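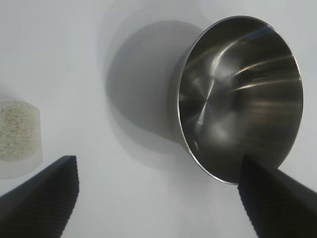 Wrist camera, pouring task. Steel bowl, cup of granules at far left.

1/ Teleop day two on Plolano. Operator drives the arm with a hand controller, we log joint angles and gripper width. Target is 150 demos.

2/ Highlights on the steel shift with every wrist move. The Relto depth map is full of holes there, so depth is off and we train on colour only.

3/ Median demo is 415 frames. Anything over 820 gets binned, mostly operator dithering at the grasp.

4/ Next: same task, guided by hand.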